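천장이 높은 사무실에서 일한다는 것
한 지붕 아래 책상과 작업대, 둥근 탁자가 섞여 있는 공간의 살림살이

계단을 올라가면 난간이 먼저 나온다. 흰 난간동자에 어두운 손잡이를 얹은 것인데, 예전에 예식장으로 쓰던 건물에서 그대로 남겨 둔 부분이다. Andside가 이 층을 빌려 공동 작업 공간으로 고친 지 5년이 됐다. 처음 들어온 회사는 두 곳이었고 지금은 책상 단위로 빌려 쓰는 사람까지 합쳐 여러 팀이 한 층을 나눠 쓴다.

공간 운영을 맡고 있는 Talha Ansari는 고친 것보다 안 고친 것이 더 많다고 했다. 우물천장은 흰색으로 다시 칠했고, 매입등은 위치를 바꾸지 않고 전구만 갈았다. 유리를 끼운 천장 부분도 떼어 내자는 의견이 있었지만 남겼다. 철거 견적을 받아 보니 그 돈이면 의자를 전부 바꿀 수 있었다. 그래서 의자를 바꿨다.

의자 이야기는 조금 길다. 입주 팀마다 원하는 것이 달랐다. 하루 종일 앉아 코드를 쓰는 사람은 등판이 높은 의자를 원했고, 시제품을 만드는 사람은 앉았다 섰다를 반복하니 등판이 오히려 걸린다고 했다. Ansari는 석 달 동안 중고 사무가구 창고를 돌며 검은색 메시 의자를 모았다. 같은 모델로 맞추지는 못했다. 색만 맞췄다. 등받이가 없는 검은 둥근 스툴은 나중에 따로 들였다. 스툴은 탁자 밑으로 밀어 넣을 수 있어서 통로를 막지 않는다.

책상은 흰색이다. 상판이 흰색이면 작은 나사나 검은 케이블이 잘 보인다. 가구를 짜 맞춘 Grorard의 Gerrit Dierckx가 그렇게 권했다. Dierckx는 원래 학교와 도서관 가구를 주로 하던 사람이라 처음에는 어두운 나무색을 생각했다고 한다. 첫 방문 때 입주자들이 바닥에 엎드려 떨어진 부품을 찾는 것을 보고 도면을 바꿨다.

"도서관에서는 물건이 책상 위에 오래 있지 않아요. 읽고 돌려놓으니까요. 여기는 물건이 사흘씩 책상에 있습니다. 그러면 상판 색이 문제가 됩니다."

그가 고집한 것이 하나 있다. 흰 책상만 늘어놓으면 병원 대기실처럼 보인다면서 둥근 나무 탁자를 넣자고 했다. 노란빛이 도는 상판이다. 회의용으로 만들었는데 정작 회의는 다들 자기 책상에서 하고, 탁자는 도시락을 먹거나 가방을 풀어 놓는 자리가 됐다. Dierckx는 그것도 괜찮다고 했다. 점심을 책상에서 먹지 않게 된 것만으로 청소가 줄었다.

바닥은 짙은 녹색이고 광이 난다. 이 바닥을 두고는 말이 많았다. 조명이 비쳐 눈이 부시다는 쪽과, 먼지가 보여서 자주 닦게 되니 좋다는 쪽이 있었다. 한동안 카펫 타일을 깔아 보기도 했다. 바퀴 달린 의자가 타일 이음매에 걸렸고, 한 번은 음료를 쏟아 한 칸을 통째로 들어내야 했다. 지금은 다시 맨바닥이다. 걸레질은 아침에 한 번, 출입이 많은 날은 오후에 한 번 더 한다.

공동 작업 공간에서 가장 자주 부딪치는 문제는 전선이다. 책상을 벽에 붙이면 해결되지만 이곳은 벽이 적고 가운데가 넓다. 장비를 가운데서 쓰면 선이 바닥을 지나간다. Ansari는 바닥 몰드를 한 차례 시공했다가 배치를 바꿀 때마다 떼고 붙이는 일이 번거로워 그만두었다. 대신 규칙을 정했다. 통로를 가로지르는 선은 그날 작업이 끝나면 감아서 선반에 올린다. 감는 방법까지는 정하지 않았다. 사람마다 감는 방향이 달라서, 남이 감은 선을 풀다가 꼬이는 일이 여전히 있다.

선을 감을 때 쓰는 벨크로 띠는 처음에 200개를 샀다. 반년 뒤에 절반도 남지 않았다. 어디로 갔는지는 다들 짐작만 한다. 그 뒤로는 색을 팀별로 나누어 샀고, 없어지는 속도가 눈에 띄게 줄었다.

수납은 낮은 쪽으로 갔다. 벽면 전체에 높은 장을 세우는 안도 있었는데, 난간 쪽에서 들어오는 시야가 막힌다는 이유로 접었다. 흰색의 낮은 선반을 두고 그 위에 상자와 트레이를 올린다. 트레이는 회색 직사각형으로 크기를 통일했다. Rizvi라는 작은 수납용품점에서 한 종류만 골라 주문한다. 낱개로는 조금 비싸지만 300개를 넘기면 단가가 내려가서, 같은 건물의 다른 층과 함께 주문을 넣었다.

종이 상자는 골칫거리다. 부품이 담겨 온 상자는 반품할지도 모른다는 이유로 잘 버려지지 않는다. Ansari는 상자에 날짜를 적게 했다. 한 달이 지난 상자는 접는다. 비닐봉지도 마찬가지로 접어서 한곳에 모은다. 이 규칙은 절반쯤 지켜진다. 선반 위에 그림이 화려한 상자가 오래 놓여 있으면 누군가가 마음에 들어서 두는 것으로 알고 건드리지 않는다.

가방을 둘 데가 없다는 불만은 아직 풀리지 않았다. 사물함을 놓을 자리에 작업대가 들어갔기 때문이다. 사람들은 가방을 의자 옆이나 탁자 가까이 바닥에 둔다. 바닥을 닦을 때는 가방부터 들어야 한다. Dierckx는 책상 다리 안쪽에 고리를 다는 방법을 제안했고, 시험 삼아 몇 개를 달았다. 가벼운 천 가방은 잘 걸리는데 노트북이 든 배낭은 무게 때문에 다리가 조금씩 밀린다. 고리를 더 안쪽으로 옮긴 도면이 나와 있다.

소리는 예상보다 덜 울린다. 우물천장의 오목한 칸이 도움이 되는 것 같다고 Dierckx는 말했지만 재 본 것은 아니다. 여러 명이 동시에 서서 이야기하면 그래도 시끄럽다. 전화는 계단참에 나가서 받는 것이 관례가 됐다. 난간에 기대어 통화하는 사람이 많아 그쪽 손잡이만 칠이 먼저 벗겨졌고, 작년 6월에 한 번 덧칠했다.

조명은 더 손볼 생각이다. 매입등만으로는 책상에 그림자가 진다. 몸을 숙이고 작업하면 손이 자기 머리 그림자에 들어간다. 책상마다 스탠드를 두자니 콘센트가 모자란다. Skelleo라는 이름으로 조명을 만드는 두 사람이 집게로 무는 전등을 몇 가지 가져와 시험하고 있다. 충전식이라 선이 없다. 하루를 못 버티는 것이 흠이다.

돈은 생각보다 잔잔하게 나간다. 크게 쓴 것은 의자와 책상이었고, 그다음부터는 멀티탭, 띠, 트레이, 걸레 같은 것들이다. Ansari는 첫해부터 작은 지출을 공책에 적었다. 줄 수가 2,000을 넘긴 뒤로는 표 계산 파일로 옮겼다. 가장 자주 나오는 품목은 멀티탭이라고 한다.

책상 배치는 팀이 들고 날 때마다 바뀐다. 옮기는 날에는 먼저 둥근 탁자를 난간 쪽으로 밀고, 흰 책상을 한 줄씩 돌린다. 둘이서 들면 되는 무게다. 선은 마지막에 깐다. 다음 배치에서는 탁자를 창가로 보내 달라는 요청이 들어와 있고, 그 자리에 무엇을 둘지는 정해지지 않았다.
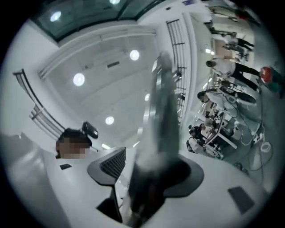
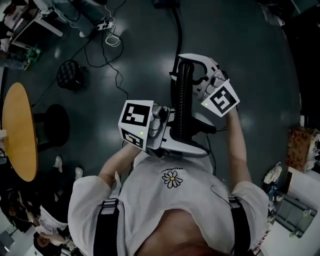

흰 천장 아래의 작업 공간(첫 번째)과 둥근 나무 탁자가 놓인 짙은 녹색 바닥(두 번째).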